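Comparing two sets of gripper fingers with a wrist camera: how we do it on our bench

If you have ever swapped the fingers on a small parallel gripper and then tried to explain to somebody else why the new ones felt better, you will know how quickly the conversation turns to mush. "They seemed grippier" is what I wrote in my own notebook the first time, and a fortnight later I couldn't have told you what I meant by it. So Krisztina Jakab and I sat down one wet afternoon in November with a pot of tea and worked out a routine, and it has served us well enough that I thought I would write it up properly for anybody else with an arm on a table and a drawer full of fingers.

We used two sets. The first is the ribbed pair from Trernetti, black, with a row of fine teeth on the inner faces. The second is a smooth pair from Oreno with a soft pad glued on. Any two sets will do, so long as they fit the same gripper body and you can change them without taking the camera off.

What you will need

An arm with a parallel gripper and a small camera fixed at the wrist
Two sets of fingers and the right hex key (do check this first, I have lost whole mornings to it)
A pale, plain tabletop, wiped down
A few flat objects with rounded corners, and a few chunky ones
A kitchen scale, a soft brush and some masking tape
A notebook, or a spreadsheet if you are tidier than I am

Step one: set the camera and leave it alone

Fit the first set of fingers and close them completely. Tilt the camera until the tips sit low down in the middle of the picture, with plenty of table showing beyond them. You want to see both tips and the gap between them, and you also want enough room to see the object coming before you get to it. Kristóf Bodnár likes his tips nearer the centre and we have had a long and friendly argument over it, but I find I lose too much of the approach that way.

Once you are happy, put a strip of masking tape across the bracket and mark the position with a pen. Don't touch it again until both sets have had their turn. If you knock it, go back to the beginning. I know, I'm sorry, but I have tried to fudge it and the pictures never quite line up afterwards.

Lock the exposure while you are there. A camera left on automatic will brighten everything when a dark object leaves the view and dim it again when a white one comes in, and black fingers in particular can go from nicely detailed to a plain dark lump.

Step two: zero the fingers

Close the gripper with nothing in it and note the reading. Open it, close it again, and do this 13 times. (Yes, that is an odd number to settle on. It was how many lines were left on the page, and we have kept it ever since so that our old results match our new ones.) If the reading wanders, tighten the finger screws and start over.

Look at the closed tips through the camera as well. A hairline of light at the very end is fine for most jobs. A gap that is plainly wider at one end than the other means a finger has gone on crooked, or there is a crumb behind it. Brush the seat out and refit.

Step three: rehearse the approach without touching

This is the part people skip, and I would gently ask you not to. Put a flat object on the table and bring the closed fingers down beside it, stopping just short of the edge. Then save a picture and look at it at your leisure. You are checking that you can tell where the tips end and where the object begins, and whether a shadow is muddling the two.

A rounded corner is a good place to practise. On a straight edge a small error in the wrist angle can pass without notice, whereas a curve gives you something to line up against. Set the object at a slant, too, as real things are seldom put down square.

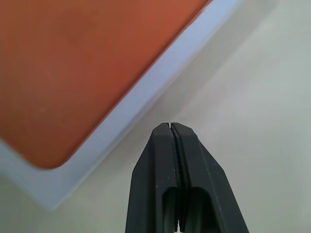 The ribbed fingers, closed, stopped short of the pale rim around the orange panel.

Pale rims on pale tables deserve a bit of patience. The colour change that catches your eye first may be well inside the object, and if you steer by that you will come down on top of the rim. Look for the soft shadow along the outer side and use that as your guide. If you can't find one, move a lamp until you can, then leave the lamp where it is for the second set.

Step four: the lifts

Now you can open the fingers and have some fun. For each object we make 5 attempts with each set, always from the same starting pose, and write down one of three words: held, slipped or missed. Begin at a gentle force and only go up if everything slips. Our heaviest object is a bag of dried beans at 210 grams, and I would leave something like that until last – it is a dispiriting way to begin.

Swap the fingers, zero them again exactly as before, and repeat the lot. Try to have the same person driving throughout. When Remo Guerra took over from me halfway through, his scores were so much better than mine that we had to throw the whole batch away!

Step five: read your notes kindly

Keep the misses apart from the slips. A miss usually tells you about the approach or the camera, and a slip tells you about the finger. On our bench the ribbed pair did nicely on card and cloth, and the padded pair was happier with glossy things. Flat objects lying hard against the table gave both sets trouble, and for those we now slide the object to the table's edge first.

Next we shall be trying the longer fingers that Emese Vass has promised to post. I'll add the results underneath when they arrive.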